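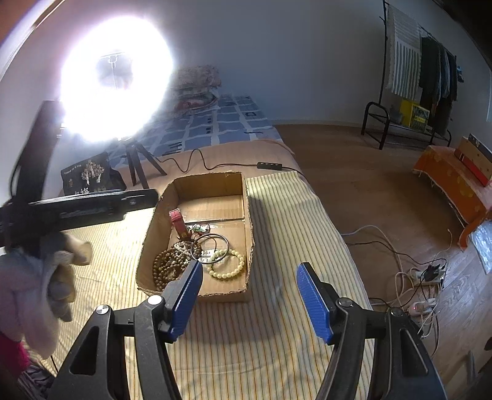 **Vavby 旧饰品小组会议记录**

日期：2023-04-09
地点：Kolcombe 二楼，客房
记录语言：中文（按上次的约定，这次由我用中文写。中文不是我的母语，如果有句子不自然，请直接在文件里改，不用先问我。）

## 1. 上次记录的确认

上次的记录大家已经看过。有一处需要修改：记录里写“手链全部放在同一个袋子里”，正确的是“木珠手链放在同一个袋子里，其他手链分开放”。修改以后，记录通过。

上次留下的事情里，有两件还没有做完。一件是给 Lachance 的店写信，问春天的寄卖规则有没有变化。另一件是找到旧的标签纸。信放到第6项讨论。标签纸在走廊柜子的最下面一层找到了，可是背面的胶已经干了，贴不住，所以决定不再使用。

## 2. 纸箱里的饰品怎么分

这是今天花时间最多的一项。

现在大家都用一个打开的棕色纸箱放等待整理的东西。纸箱的边比较低，拿东西方便，但是有一点弯了。有人提出换成塑料盒。讨论以后，决定先继续用纸箱，理由是它轻，可以整个搬到床上，也可以整个搬走。如果底部中间的缝开了，就用胶带从外面贴好。请不要从里面贴，因为细的链子和绳子会粘在胶带上，上次有一条线就是这样断的。

关于分类，大家同意用下面的方法：

- 手表单独放。红色表带的那一只也一样，不要压在别的东西下面。
- 棕色的木珠手链（念珠那种）放在一起。
- 细的银色手镯放在一起，暂时不写“银”，只写“银色”。
- 米白色圆珠的手链单独包一张软纸。
- 带绳子的吊坠，绳子要先理顺，再放进小袋。

有一位成员问，为什么银色手镯不能直接写成银的。回答是：我们没有做过检验，也没有看到任何证明。颜色像银，不等于材料是银。如果买的人后来去问专业的店，结果不一样，我们就要退钱，也会失去别人的信任。所以在检验以前，说明文字里只写颜色。

同样的问题也出现在绿色的小件上。小组里多数人认为可能是玉，但是也有人认为是玻璃或者染色的石头。大家讨论了很久，没有得到结论。最后决定写“绿色吊坠，材料未确认”。如果 Lachance 那边愿意看一看，就请他们看，在得到答复以前，这一件不定价、不出售。

还有一个意见，说米白色的珠子摸起来很凉，可能是石头。另一个意见说可能是贝壳。这也不能确定，写法和上面一样，只写颜色和形状。

## 3. 床上工作的地方

客房没有大桌子，所以整理工作还是在床上做。大家对这个安排没有反对，但是提出了几个具体的问题。

第一个问题是垫子。现在铺的是浅黄色的那一张，上面有很细的竖条纹，颜色是米色、黄色和灰色。有人认为条纹会让小的东西不容易看见，特别是细的手镯。也有人认为条纹有好处，放东西的时候可以对着线放，排得整齐。我们在会上试了两种：直接放在条纹上，和放在一张白纸上。大家看过以后，决定整理的时候用条纹垫子，拍照的时候在饰品下面加白纸。

第二个问题是蓝白格子的床单。它在垫子外面的部分容易皱，灯的三脚架放在上面不太稳。决定每次开始以前，先把床单拉平，再放三脚架。三条腿要完全打开。床垫比较软，所以在床上走动或者坐下的时候，请先用手扶住灯。

第三个问题是床边的杂物。衣服和布料请不要放在纸箱旁边。上个月有一条手链挂在毛衣上，被带回了家，第二次活动才找到。大家同意在门后面加一个挂钩，外套和包都挂在那里。

关于手套，有两种意见。一部分人习惯戴浅灰色的工作手套，搬架子和长杆的时候手不会疼，金属上也没有指纹。另一部分人觉得手套太厚，解绳结的时候不方便。决定不做统一要求：搬东西的时候建议戴，解绳结的时候可以不戴。擦过的手表和手镯请用软布拿。

## 4. 灯光和拍照

环形灯放在床头的方向，用小的黑色三脚架支着。大家对亮度的看法不一样。负责拍照的成员说，灯很亮，白色的光照在银色手镯上会出现很强的反光，照片里看不清表面有没有划痕。可是如果把灯调暗，棕色的木珠就变成一片深色，看不出木纹。

会上提出了三个办法：

1. 把灯移远，亮度不变。
2. 在灯前面挂一张薄的白纸。
3. 不同的饰品用不同的亮度，分两次拍。

第二个办法有安全的问题，有人担心纸离灯太近会热。讨论以后没有采用。第一个办法和第三个办法一起用：先把灯放在床头，拍木珠、表带和绿色吊坠；然后把灯移到椅子上，亮度调低，拍手镯和米白色的手链。每换一次位置，请先拍一张只有白纸的照片，以后调颜色的时候可以用来比较。

窗帘的问题也谈到了。白天拉开窗帘，照片的颜色比较自然，可是影子有两个方向，看起来乱。决定拍照的时候拉上窗帘，只用灯。整理的时候可以拉开。

黑色的立架现在在床的左边。有人问可不可以收起来，因为从那一边走过去要很小心。决定拍照用完以后就靠墙放，长杆也一起放在墙边，不要横着放在床上。

每件饰品至少要有正面、背面和扣子的照片。手表另外要有表盘和表带内侧的照片，红色的表带要特别注意颜色，不能在电脑里调得更鲜艳。有的成员喜欢把照片调得很漂亮，这个心情可以理解，但是买的人收到以后会失望。

## 5. 清洁

这一项时间不多，只谈了主要的几点。

木珠不用水洗，用干的软刷子刷，然后用棉布擦。有人问可不可以抹一点油。因为不知道木头有没有漆，暂时不抹。如果珠子中间的线已经松了，请在卡片上写“线松”，放到需要修理的袋子里，不要自己拉紧，拉紧以后容易断。

银色手镯用擦眼镜的布擦，不用牙膏。牙膏的方法是我以前建议的，后来查了资料，知道它可能会留下很细的划痕，所以我收回这个建议，也请大家不要再用。

手表不打开后盖。如果不走，就写“未换电池，未检查”，不要写“坏了”，因为我们不知道原因。表带可以用稍微湿的布擦，擦完以后放平，等它干了再装袋。

米白色的珠子和绿色的吊坠，在材料没有确认以前，只用干布擦。

## 6. 出售和寄卖

目前有两条路：在 Greltus 网站上自己卖，或者交给 Lachance 寄卖。

网站的好处是我们自己写说明，自己定价格。困难是每天要有人回答问题。有的买家会问很多细节，晚上很晚也会写信来。决定轮流回答，每人负责一段时间，晚上收到的问题第二天上午回答，不需要马上回答。

Lachance 的好处是有店面，客人可以亲手看。困难是他们不收材料不清楚的饰品，也不收没有盒子的手表。所以现在适合交给他们的东西很少。寄卖的信由记录人来写，写好以后先放在共用文件夹里，请一位中文和英文都好的成员看一遍，再寄出去。信里主要问以下的内容：春天的规则有没有改变；能不能帮忙看绿色吊坠；没有卖出去的东西，他们保管到什么时候。

定价谈得比较困难。有人认为红色表带的手表可以定50元，理由是样子很好，表带的颜色也少见。有人认为太高，因为还不知道它走得准不准。最后同意先定50元，但是要在电池检查以后才放到网站上。如果检查的结果不好，价格再讨论。

木珠手链，大家同意定同一个价格，每条10元，不分大小。线松的不卖，先修。

银色手镯是一条一条卖，还是一组卖？支持一组卖的人说，细的手镯要几条一起戴才好看，声音也好听。支持分开卖的人说，有的客人手腕小，不一定都能戴。决定先按一组放上去，说明里写清楚内侧的直径，有人问的时候可以商量。

## 7. 账目

上个季度结束的时候，小组的余额是1187元，数字已经和收据对过，没有不同的地方。下面是今天同意的支出：

| 用途 | 金额 | 说明 |
|---|---|---|
| 新的标签纸和小袋 | 21元 | 标签要选用绳子系的，不用带胶的 |
| 手表电池和检查 | 由修表店报价 | 报价以后在小组里告诉大家，再决定 |
| 门后的挂钩 | 不用花钱 | 一位成员家里有多余的，下次带来 |

有人建议再买一盏灯。讨论以后，今天不决定，先按第4项的办法拍一次，看照片的效果。

邮费的收据请不要折起来放在口袋里，字会看不清。门口有一个信封，请直接放进去。

## 8. 其他

（1）纸箱外面要写字。有一次打扫房间的时候，纸箱差一点被当作废纸拿走。用粗的黑笔写“整理中，请不要扔”，四面都写。

（2）捐饰品的人有时候会讲它的来历，比如是谁送的，是在哪里买的。有成员希望把这些内容也写在卡片上。大家觉得这个想法很好，但是要先问捐的人愿意不愿意，不愿意的话就不写，也不要口头告诉买的人。卡片上加一行“来历（经同意）”。

（3）关于念珠手链，有一位成员提醒，对一些人来说它有宗教的意义，我们写说明的时候要尊重，不要写“时尚”“好玩”这样的词。同意。说明里只写“棕色木珠手链，念珠样式”，加上珠子的直径和线的情况。

（4）客房的钥匙用完以后放回厨房的抽屉。离开以前请关灯，把三脚架收起来，垫子卷好放在衣柜上面。垫子请不要折，折过的地方以后不平，小的珠子会滚。

（5）有人问能不能带孩子来。可以，但是小的珠子和电池要放在孩子拿不到的地方，电池不能留在床上。

## 9. 要做的事情

- [ ] 写给 Lachance 的信（记录人）
- [ ] 买标签纸和小袋，留收据（负责采购的成员）
- [ ] 带红色表带的手表去问电池和检查的价格（住得离修表店最近的成员）
- [ ] 按两种灯光各拍一次，把照片放到共用文件夹（负责拍照的成员）
- [ ] 纸箱四面写字（会后马上做，笔在书桌上）
- [ ] 带挂钩来，装在门后面
- [ ] 在 Greltus 的说明模板里加“材料未确认”这一行
- [ ] 检查木珠手链的线，把松的分出来
- [ ] 安排回答买家问题的轮流表

## 10. 下次会议

时间在4月底，具体哪一天在小组里投票。地点还是 Kolcombe 二楼的客房。如果那天房间有客人住，就改到 Vavby 的公共厨房，但是厨房只能讨论，不能拍照，饰品也不带过去，油会弄脏绳子和表带。

下次先讨论灯光的结果，再讨论修理的袋子里有什么可以自己修，什么要请别人修。请想参加修理的成员带一把小的尖嘴钳，小组的那一把弹簧坏了，打开以后不会自己回来。

补充：会议结束以后有成员问，绿色吊坠的绳子可不可以换新的。这一点会上没有讨论，所以我没有写进决定里，下次请放在第2项。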